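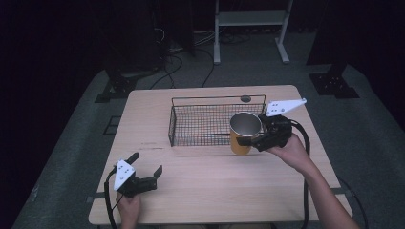 Break table, continued. Last time I wrote that the cup situation would sort itself out. It has not sorted itself out. Cups still migrate to the window ledge, the top of the plan chest and, once, the inside of the paper drawer, where I found one under the Wegener drawings with a ring to match.

So the plan is still a basket. One basket, on the table, cups go in it, basket goes to the sink at the end of the day. Dörte Steinbach thinks a tray would do the same job and cost less. She has been saying tray since April and I have started writing it down so that she can have the credit if it comes to that.

Notes on the black wire one:

Mesh is fine enough that a teaspoon handle might poke through but the spoon stays put. Rim stands up a bit. Good for grabbing, less good for anyone who likes to drop a cup in from a height. It's rectangular, so it should sit flush against the wall if we ever push the table back, and we keep saying we will.

The yellow cup with the silver inside is my test cup because it's the only one people fight over. If that one goes in the basket without an argument, the rest will follow.

Left to do: felt pads for the underside. Wire on bare wood is asking for trouble and the top has enough marks on it already. I tried to blame some of them on the Mallonard job but Dörte remembers who was using the craft knife.
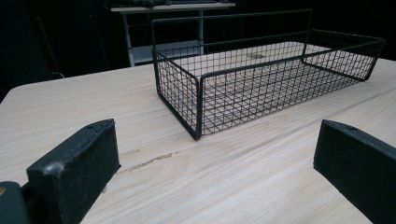
Brirnley, 12 Nov 2023

Basket on the table, nothing in it. I make no comment on what this says about the uptake.

Turned it on the diagonal to see if it bothers people. It bothers me. Going back to square with the edge tomorrow.

The mark in the wood by the near corner: brownish, thin, runs at a slant. Could be a crack, could be tea. Wiped it with a damp cloth, no change. Tried a fingernail, no change. Dörte says leave it alone, it's a table. There's a knot in the grain too and I spent a while on that with the cloth before I worked out what it was.

Pads: Akance sell them in sheets of 34, and we need four. I've ordered two sheets anyway because of the postage. The spares can go on the stools, which screech.

Rules, draft 2, to be taped up by the kettle:
Cups in the basket.
Empty them first.
Pens are not cups.

Dörte has read the draft and penciled "tray" at the bottom.

Still open: who carries it to the sink. I wrote "whoever is last out" and was told this is always me. Will ask again when the pads arrive.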